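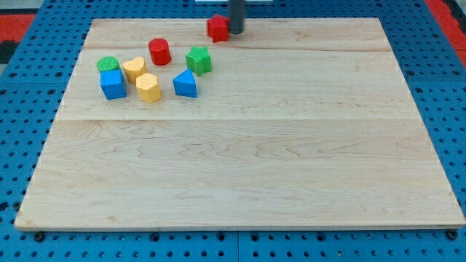 maple, wavy grain, little shape blocks up in the corner

1/ right, thread on oiling wooden boards bc I keep getting asked. typing this on my break so bear with

2/ first thing. stop using olive oil. it goes off. your chopping board will smell like an old chip pan by summer and you'll blame the onions

3/ food safe mineral oil from the chemist is fine. I've been on the Gorkeo stuff since February, 523 ml bottle (weird size, no idea), barely made a dent in it

4/ sanding. go 300 then 600 if you're fussy. with the grain. WITH it. Poonam Pandey taught me that at evening class and I still hear her voice when I go across it

5/ wipe it with a damp cloth between grits, let it dry, fuzz comes up, sand the fuzz off. skip this and it'll feel like a cat's tongue the first time you wash it

6/ oil goes on thick. old t-shirt, not kitchen roll, it sheds. leave it overnight standing on its edge, then buff off whatever's still sitting there

7/ then do it agian. 2 coats minimum on anything new, end grain wants more, it just drinks it

8/ glued-up boards like maple planks – never in the dishwasher. never leave them soaking in the sink either. seams open up and then you're into clamps and swearing

9/ on that – Edgars Stankevičius asked if you can reglue a split one. yes if it's clean along the joint. scrape all the old glue off first, waterproof wood glue, clamp for a day. if the split wanders off into the wood I'd cut it down and have a smaller board

10/ wax on top? optional. I tried the Benumetti beeswax one, nice smell, about a month before it needed redoing. Drillus one was too hard to spread unless you warm the tin up

11/ smells: half a lemon and coarse salt, scrub, rinse, dry it upright. garlic takes a couple of goes

12/ someone always asks about varnish. not on anything you cut on pls, it chips

13/ oily rags!! linseed and danish oil ones can catch fire on their own if you ball them up. lay them flat outside til theyre stiff, then bin

ok break's over, will do spoons next

4/3/26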